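Fletadton Community Kitchen: refit and clear-out
Progress report to the Honetdale Fund, second instalment
Prepared by Azucena Escobedo

Where we are

The second instalment was for storage and sorting, and most of it has gone on exactly that. Of the 14 jobs on the list agreed with you in August, 11 are finished. The remaining three are the tall cupboard, the labels and the drawer by the back door, which has resisted all negotiation.

Spending

We have £63 left. The quote from Paiva for new wall units would have swallowed the lot and then asked after pudding, so we kept the old units, tightened the hinges and bought paint. I hope you will regard this as thrift. Jano, who did the hinges, regards it as a personal sacrifice.

Sorting the dry goods

This took longer than planned. The old arrangement was that anything without a home went on the worktop, and over the years a great deal had failed to find one. We emptied the lot on to the big table, checked dates, and threw out what had to go. The oldest thing we found was a packet of custard powder that may qualify for a different grant altogether.

What survived has been moved on to open racks, on the principle that people use what they can see. The small three-tier one on the marble counter went up first and has had the most traffic. It is a second-hand piece and the varnish has its scratches, but the clear ribbed shelves wipe down in a moment and the tins slide in and out without an argument. 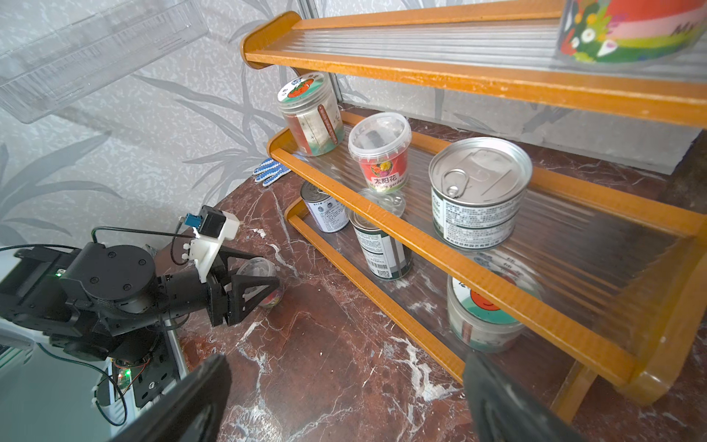
The rule for the racks is tins at the bottom where possible, with jars and oddments above. Compliance is patchy. Flower-growing pots keep turning up among the food, and I have stopped moving them — they are back by teatime.

Still to do

The tall cupboard needs its shelves lowering so that shorter members of the cooking group can reach the rice. Labels are written but not stuck on, pending a ruling on whether chickpeas count as beans. The drawer will be tackled last, by 2 people, one of them holding the torch.

I expect to send the receipts with the final report, together with whatever is in the drawer that looks as if it belongs to you.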